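Print this page | E-mail this page

Handow Household Skills — Unit 8: Sink and Counter

Dishwashing by hand goes faster when the counter is sorted first. Group plates by size and put small items such as cups and whisks in the sink. Keep knives out of the basin.

With a double sink, wash on one side and rinse on the other. Change the water when the suds are gone.

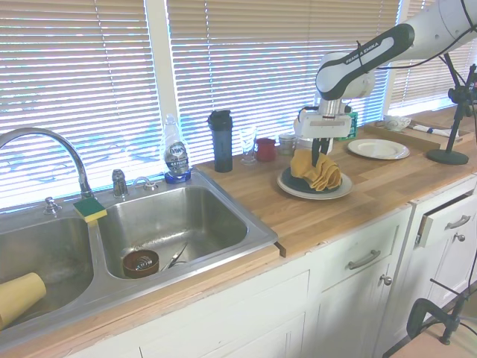 Fig. 2. Counter and double sink, with a folded cloth on the navy plate.

Drying: use a clean, folded cloth and turn it to a fresh side as it gets damp. Wipe the face of the plate, then the rim, then the back. Stack large plates at the bottom — never more than 8 high.

Before next class, read the Plita handout on sponges and cloths and bring a dish towel.

Print this page | E-mail this page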